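**July, Khoury bench, teleop block pushing – notes from the afternoon**

Started at 13:20. Danylo Pavliuk drove first, I did the resets and wrote the log. The goal of the week is still 100 clean demonstrations for the "bring the colours together" task. Before today's session the whole Vatetti set was at 2,249 episodes, but many of these are from the old controller gains and I don't want to mix them.

Changes from last time:

- Speed limit on the hand controller is lowered one step. Danylo finds it slow, I find it much better near the corners of the board.
- Tip height is now fixed in software. The operator moves only in the plane.
- Dead zone of the joystick made smaller. There was a small jump at the start of each push and it spoiled the first contact.

Problem of the day: when the operator pushes a block on its corner, it turns instead of going straight, and then he chases it. We threw away 6 episodes for this reason. I asked Danylo to stop, lift away, go around to the flat side and push again. These corrections we keep in the data – the policy must see how to recover. Only the ones where the operator loses patience and sweeps everything go to the bin.

The star is the worst one to push. It catches the tip between two points and then follows in a direction you did not ask for. The round ones are not easy also, but at least they are the same from each side.

I tried 3 episodes myself after the coffee. My pushes are shorter than Danylo's and I pause more. We should write the operator's name in each episode, otherwise later we can't separate the two styles. To ask at Ovden if their log format has a field for this.
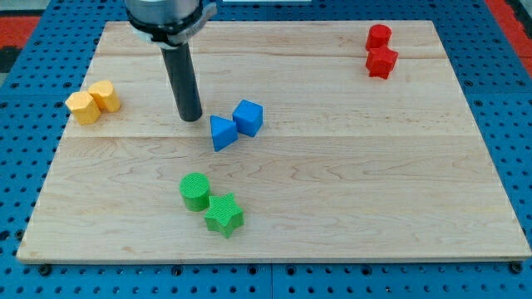 *Blocks in their colour pairs on the maple board, tip beside the blue ones.*

Rule for the end of an episode, agreed with Danylo: pairs must be close, touching is not necessary. Operator says "done", and the other person presses the key.

To do:

- check the time stamps of the camera against the arm, the Grakaton driver was late again
- copy the raw files before the next session
- Danylo to write down his way of pushing the triangle, it works better than mine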